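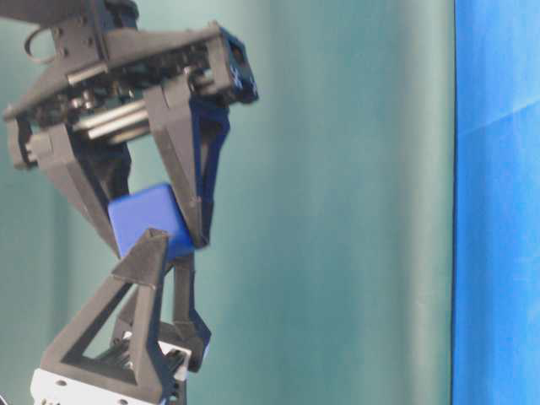

Was ist ein Staatsbesuch?
Bei einem Staatsbesuch reist das Staatsoberhaupt eines Landes offiziell in ein anderes Land. Das kann eine Präsidentin, ein Präsident, eine Königin oder ein König sein. Eingeladen wird immer vom Staatsoberhaupt des Gastlandes.

Wie läuft so ein Besuch ab?
Meistens landet der Gast mit dem Flugzeug. Am Flughafen liegt oft ein roter Teppich. Später gibt es eine Begrüßung mit militärischen Ehren: Soldatinnen und Soldaten stehen in einer Reihe und eine Kapelle spielt die Hymnen beider Länder. Danach wird geredet, zum Beispiel über Handel, Umwelt oder Schulen. Abends gibt es häufig ein festliches Essen - das nennt man Staatsbankett.

Wer plant das alles?
Dafür gibt es das Protokoll. So heißen die Regeln für den Umgang zwischen Staaten, und so heißt auch die Abteilung, die sich darum kümmert. Zlata Bilyk hat früher in einer solchen Abteilung gearbeitet. Für einen Besuch, der zwei Tage dauerte, musste sie einen Sitzplan für 160 Gäste schreiben. "Die Sitzordnung hat fast 26 Stunden Arbeit gemacht", erzählt sie. Wer wo sitzt, hängt vom Amt ab.

Warum gibt es Geschenke?
Geschenke sollen zeigen, dass sich zwei Länder gut verstehen. Oft sind es Bücher, Bilder oder etwas Typisches aus der Heimat. In vielen Ländern darf der Gast teure Geschenke nicht einfach privat behalten. Sie gehören dann dem Staat und kommen manchmal ins Museum.

Wörter zum Merken
Staatsoberhaupt: die Person mit dem höchsten Amt im Staat
Delegation: die Gruppe, die mitreist
Hymne: das feierliche Lied eines Landes

Stand: 08.06.2022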